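Hakdale Building – General Safety Walk-Through
Checklist with comments
Date of walk: Tuesday, April 7, 2020
Areas covered: main entry, stairs, second floor lounge and hallway, kitchenette, storage, laundry
Prepared for: Pelten Property Office

Marks used: OK = no action. FIX = needs work, see comment. WATCH = check again on the next walk. N/A = does not apply.

1. Entry and exits

1.1 Front door closes and latches without a push – FIX
Closer is slow on the last few inches. Needs adjusting. Same comment was made in September.

1.2 Exit doors open from inside without a key – OK

1.3 Exit signs lit – OK
Rear sign is dimmer than the front one but can be read from the far end of the hall.

1.4 Walkway clear outside the rear exit – FIX
Two planters stand inside the swing of the door. They were moved during the walk and should stay against the fence.

1.5 Entry mat flat and non-slip – WATCH
One corner is starting to curl.

2. Stairs

2.1 Handrails tight – FIX
North stair, upper bracket is loose at the wall. The screw turns without biting, so it will want a longer one or a new anchor.

2.2 Treads in good shape – OK

2.3 Stair lights working – OK
All bulbs lit. Covers are dusty.

2.4 Nothing stored under stairs – FIX
Paint cans and a folded cot under the south stair. Paint goes to the metal cabinet. Please find out who owns the cot before it gets thrown out.

3. Lounge (1,056 square feet)

3.1 Glass furniture free of chips and cracks – OK
Run a gloved hand along the full edge, then look across the top from a low angle with a flashlight. Report any chip, even a small one.

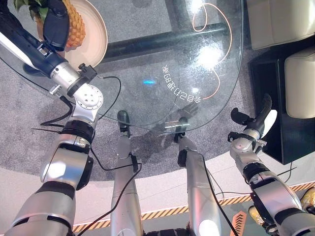
Glass tabletop with plate and pineapple.

3.2 Tabletops seated properly on their bases – OK
Press down gently at the edge on each side. A top that rocks or slides should be taken out of use until the pads are replaced. Spare clear pads are in the Gridimen parts drawer, second from the top.

3.3 Shelving anchored to wall – FIX
The tall bookcase by the window has its strap attached at the bookcase end only. Heavy books were on the top shelf and have been moved down. Strap still needs to be fastened to a stud.

3.4 Carpet edges and seams flat – WATCH
No lifted seams. Where carpet meets hard floor, feel the edge with your foot as well as looking at it.

3.5 Cords kept out of walking paths – WATCH
This is the item that changes most between walks. Lamps get moved to a better reading spot and the cord follows. Anything crossing a path gets a floor cover or gets rerouted. No cords under rugs.

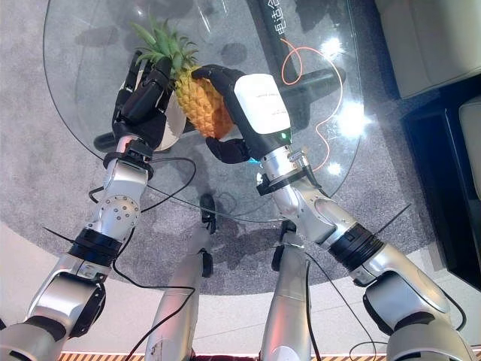
3.6 Outlets and cover plates – FIX
Cover plate cracked at the outlet behind the Ventura sofa. The outlet itself tests fine. The sofa has to come out 2 feet to reach it, which may be why it was missed.

3.7 Window blinds cords tied up – OK

3.8 Space heaters – N/A
None found. The policy is still none allowed.

4. Kitchenette

4.1 Extinguisher charged and tagged – OK
Gauge in the green. Tag is current. The hook is a little high for a shorter person and could come down when the wall is next painted.

4.2 Outlet near sink trips and resets – OK

4.3 Microwave door and seal – FIX
Door seal is torn at the lower corner. Unit unplugged and marked with tape. Replace it, do not repair.

4.4 Refrigerator temperature – WATCH
The thermometer inside was lying behind a milk carton. Moved to the middle shelf. Read it again in a few days. 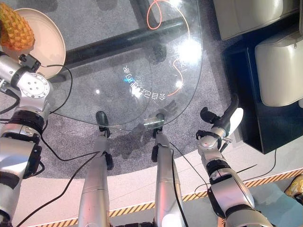 Maureen Tadlock
Property Safety Coordinator

5. Storage room 465

5.1 Clear space below sprinkler heads – FIX
Boxes on the top rack are too high. Lower them by one shelf. I have asked for this before and would like a line painted on the wall so that there is no guessing.

5.2 Ladder condition – OK
Both feet have rubber. Label readable.

5.3 Cleaning products labeled – FIX
One spray bottle had no label. Emptied and thrown away.

5.4 Aisle width – OK

6. Laundry

6.1 Lint traps clean – FIX
Dryer on the left had a full trap. The sign on the lid has faded. New one to be printed.

6.2 Dryer vent hose connected – OK

6.3 Washer hoses – WATCH
No leaks. Hoses are the original rubber ones and should be put on the replacement list.

6.4 Floor drain open – OK
Poured a bucket of water and it went down quickly.

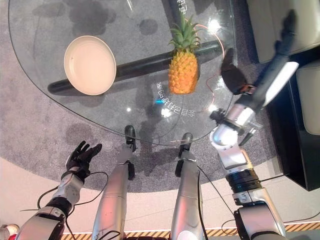 7. Alarms and lighting

7.1 Smoke alarms tested – FIX
7 tested, all sounded. The one in the upper hallway also chirps, so it needs a battery.

7.2 Emergency lights hold on battery – OK

7.3 Pull stations not blocked – OK

7.4 Evacuation map posted – FIX
The map by the elevator still shows the old mail room. The route itself is correct.

Open items to do first: stair bracket (2.1), bookcase strap (3.3), boxes near sprinklers (5.1). The rest can go on the regular work list. Initial each line when the work is finished and return the sheet to the Pelten office.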